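Mesa de trabajo, sala 3
Galería — material y superficies

Serie dedicada al mobiliario de la sala y a los objetos de uso diario que se apoyan en él. Fichas redactadas por Consuelo Aguirre; revisión de İlker Soylu. Referencia de inventario: 506.

Tablero de mármol pulido, fondo melocotón y crema, nubes blancas y vetas rojo anaranjado en diagonal. Soporte plegable negro con placa inclinada. Cartón aplanado con etiqueta de envío blanca. 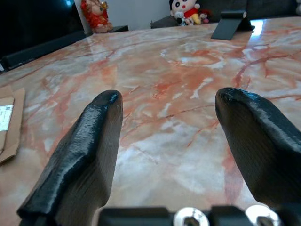
El mantenimiento del tablero se limita a paño de microfibra y jabón neutro. No se admiten productos ácidos ni estropajos. El sellador se renueva cada 6 meses — la última aplicación es de julio.

Los embalajes se pliegan y se retiran al final de la jornada. Las etiquetas se archivan aparte.

Actualizado: 06/08/2020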